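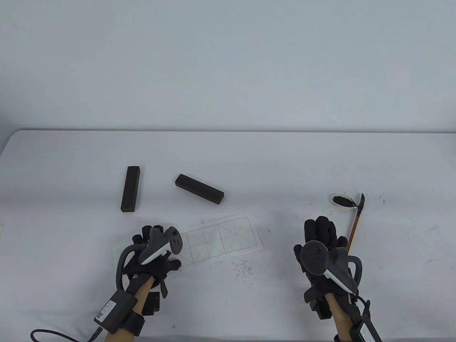

Sivby Wearable Capture Set, two-hand
Made by Iltberg. Sold in pairs, because people keep asking for one.

Availability: in stock, ships in 3 working days
Price: 550 per set, 500 each on orders of two or more
Spare straps: sold separately

Overview

The Sivby set is for teams who record hand and arm movement at a table and would like the recordings to be usable later. You get two fabric gloves, two controller mounts, two forearm straps with module pockets, and the cables. Controllers are not included. You already have controllers. They are in a drawer with no batteries in them.

The set fits either standing or seated work and has been used for folding, sorting, lettering, small assembly and a great deal of making tea. It does not care what the task is. Your written procedure should.

What's in the box

Gloves, black, one pair (sizes S, M, L)
Hand mounts, left and right, marked L and R on the inside
Forearm straps, 2
Module pockets with window for the label, 2
Cables, 2, with one clip each
Setup card, laminated after what happened to the paper one

Good practice for recording

We ship a copy of our house rules with every set. They were drawn up by Cecilia Eshun, who runs our test bench and has watched more people put a glove on backward than she cares to discuss. You're free to write your own. Please write something.

Before you start

Fit the gloves first, then the mounts, then the forearm straps. Doing it in the other order is possible and takes twice as long.

Straps should be snug enough that the module doesn't slide when the arm turns over. If the wearer's fingers tingle, that's too snug, and no, they should not push through it.

Run cables back along the forearm toward the elbow. A cable that crosses the palm will end up in the task, usually in something sticky or inky.

Keep the module label readable. The serial number goes in the session log, and copying it from memory is how two sets end up with the same history.

Check the left and right mounts against the markings. Mirrored data looks perfectly reasonable until a robot arm tries to follow it.

At the table

Set out everything the task calls for and nothing else. Phones, coffee and the wearer's lunch belong on another table.

Begin and end each take with both hands raised and open, held still. It feels silly. It also gives whoever cuts the recordings a clean place to cut.

Work at normal speed. New wearers slow down to be helpful and produce beautiful footage of someone moving underwater.

For wet materials such as ink, glue or paint, put the dish where the sleeve and strap don't have to pass over it. The gloves can be washed. The modules can't, whatever your colleague Dave in every building believes.

Mistakes stay in. If the wearer drops a tool, pick it up, carry on and mark the take. A dropped brush is worth having. A dropped brush nobody logged is a puzzle for someone else in July.

Afterward

Take off the modules before the gloves. Wipe the mounts with a dry cloth. Hang the gloves up; a glove left balled in the case has a smell we can identify by mail.

Retire a strap after 1,000 fastenings or when it starts letting go by itself, whichever comes first.

Consent and breaks

The wearer should know what is being recorded, where it goes and how to stop it. Put that in writing before the first take. Agree on break times as well. Arms carrying extra weight get tired before their owners admit it.

Compatibility

Works with the Dodia logging software and the Kwon table stand. Other stands will fit if the clamp opens wide enough; measure first, since our returns desk has already met most of the ones that don't.

Returns

Unused sets can be returned in the original case. Gloves can be exchanged for another size if they haven't been worn for a session. We can tell.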